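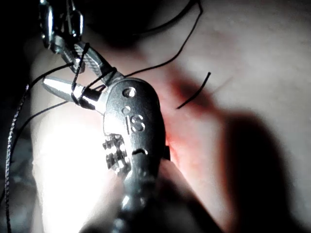

Thread looped around the jaws and pulled tight.

Home Topics Unresolved Members Log in

Filed under: Skills practice > Stitching and knots

My loops keep tightening on the instrument before I can make the knot

Iddrisu Owusu

Hello everyone, and sorry in advance for the length of this one. I've been working on instrument ties with a practice pad and a curved needle since July and I've hit a wall. Getting the needle through the pad is going fairly well (I'm pleased with my bites, if I may say so), but when I wrap the thread around the jaws for the first throw, the loops cinch down hard on the metal. Then I go reaching for the short tail with the tip, can't quite get it, fiddle a bit more, and by then everything is so snug that the loops won't slide off. I end up unpicking it and starting over, and the thread gets tired and curly from all the handling.

I'm using black thread on a pale pad, so at least I can see what I'm doing wrong! My habit is to leave plenty of tail, thinking it'll be easier to find. Should I be wrapping fewer times? Holding the thread somewhere else? My study partner Sena swears it's the thread, and I'd love to believe her, but I suspect it's me. Any help would be much appreciated.

Kwabena Essien

Oh, I feel for you, Iddrisu, I spent most of a winter in that very spot. I'd bet on your tail and your tension before I'd blame the thread, though cheap thread that's been on the spool for years does want to stay curled.

Start with the tail. A long one feels safer and it's the very thing that trips you up, as you have to drag the whole length back through the loops, and all that dragging tightens them. Pull the thread through until there's just a short end standing up out of the pad, and stop there. I cut my practice lengths to 18 cm, which is plenty for one stitch and keeps the long side from wandering off and catching on things.

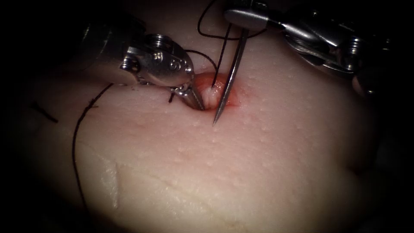 Next, before you wrap anything, have a think about where that short end is pointing. You want it lying near the wound and within easy reach of the tip, so that once the wraps are on you have hardly any distance to travel. If you have to stretch for it, the long side goes taut behind you and down come the loops. Move everything together as you go for the tail, wraps and tip and long strand, and keep some slack in that strand the whole way. It feels sloppy at first. Grab the very end of the tail, too, and not halfway along, or you'll pull a little bow through and have to tease it out again.

As for how many wraps, I use 2 for the first throw and one for the next, going the opposite way round. More than that bunches up, at least for me. And do the wrapping close to the tips, where the jaws are narrow! Loops that ride back toward the thick part of the jaws have to be coaxed all the way forward again, and that serrated face loves to grab thread.

My old instructor at Flirnham had us do 200 throws on a scrap of pad without ever closing a wound, and I grumbled through every one of them, but my hands did settle down after that.

Tyson Simard

Try a different thread. Worked for me.

Ayuba Owusu

Kwabena has covered the knot beautifully, so I'll only add a bit about the needle, which I think gets forgotten while we're all fussing over loops. If it's still swinging about on the long end when you start wrapping, it'll pull on the thread, and it may well find something to snag. I like to set mine down on the pad with the curve lying where I can see it and the point well clear of the strand.
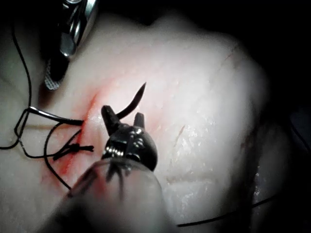
When you're ready for the next stitch, open the jaws wide and come up to the needle slowly. Take it somewhere past the middle of the curve, toward the thread end, and check which way the point is facing before you close. I used to snatch at it by the tip and blunted more needles than I care to admit.

One more small thing about pads. A fresh line along a clean stretch is much kinder to learn on than an old cut that's been stitched over and over, where the edges go ragged and the thread pulls straight through. If the thread is tearing out when you snug the knot down, have a look at that before you change anything about your hands.

Iddrisu Owusu

Thank you both so much (and Tyson!). I tried the shorter tail this evening and got three knots in a row to sit flat, then made an awful mess of the fourth. Still much better than yesterday. I'll have a go at the scrap pad next.

Back to top | Contact the moderators | Posts remain the property of their authors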